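Tollosdale, November - for immediate release

Aller 2 is out today, and I'm very pleased to be the one at Iltia who gets to write this up!

If you haven't met it before, Aller is our software for turning hand-held gripper recordings into something a robot arm can plan from. Version 1 was good on hard, dull things like boxes and mugs. Give it a bed with clothes on it and it got into a proper muddle, so for the past seven months we've done very little except cloth.

The new release follows folds and overlapping layers as the jaws close in, and it copes far better with dark fabric and with shiny covers that throw the light back at the lens. We tuned it on 1,640 recordings made in ordinary bedrooms - no studio lamps, no plain backdrops.

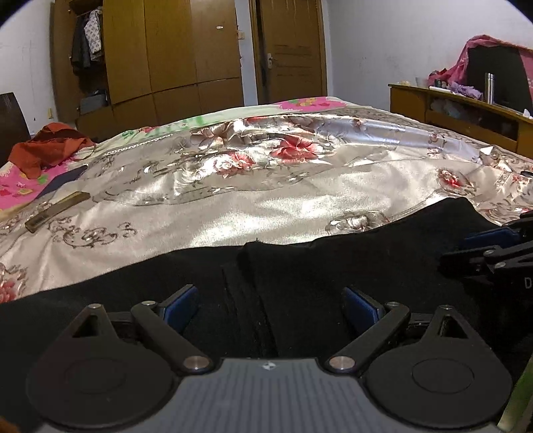
Pandey, our first outside tester, told us that the tracking was the part they'd keep even if we took everything else away, though they would still like the export to run faster on an older laptop. Fair enough, and we're on it.

There's a new replay window too, where you can scrub through a recording and watch the planned grasp shift with the hand. It also marks the blurry stretches, so you can drop them or keep them at a lower weight (I keep most of mine).

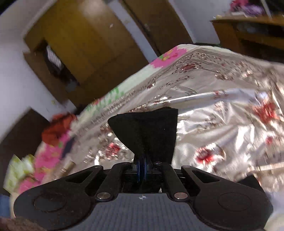 Recording with a hand-held gripper over a satin bedspread.

Aller 2 is a free upgrade for anyone on version 1, and old projects open without converting. New licences cover up to 5 machines. Downloads open at 2pm, and the press desk at Iltia can set up a demo at our Tollosdale office or over a call.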